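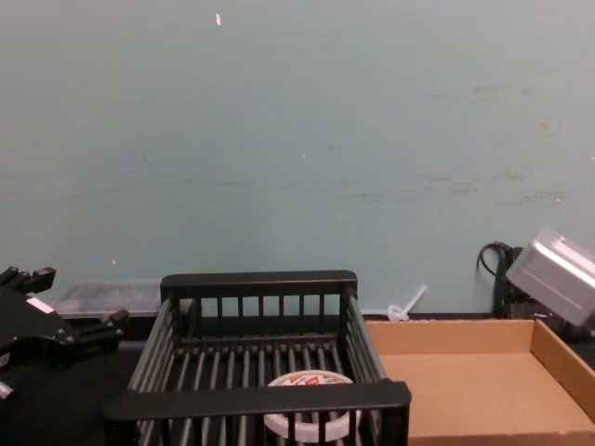

Preguntas frecuentes sobre Custent, nuestro brazo casero

¿Cuánto espacio necesito?
Menos del que uno teme al principio. Nosotros trabajamos sobre una mesa oscura arrimada a la pared, con una cesta negra de rejilla y una bandeja de cartón al lado – cada cual que use lo que tenga por casa, ¡de verdad!

¿Puedo montarlo en el taller compartido de Borstead?
Claro que sí, y con mucho gusto os hacemos sitio. Reservad 2 tardes, o 3 si es vuestro primer montaje y queréis ir con calma.

¿Los archivos son libres?
Sí, todos. La última versión de las piezas es del 11 de agosto.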